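Umance gripper fingers, four months in

I wanted to love these. Tasudero sold me the set for 700 and for pulling memory out of old desktops they're lovely — quick to fit, nice and slim. Then in March the left one began creeping shut on its own, with no fault showing on the controller! I've had 33 drops since, and I won't run them near a bare processor socket without the stop button in my hand.

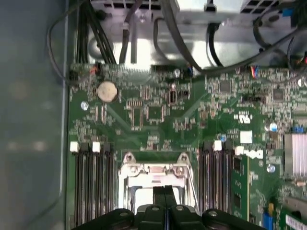
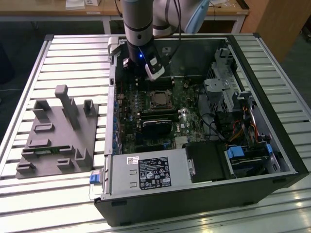

Rosaire Gosselin replied that hers crept too, until she turned the holding force down.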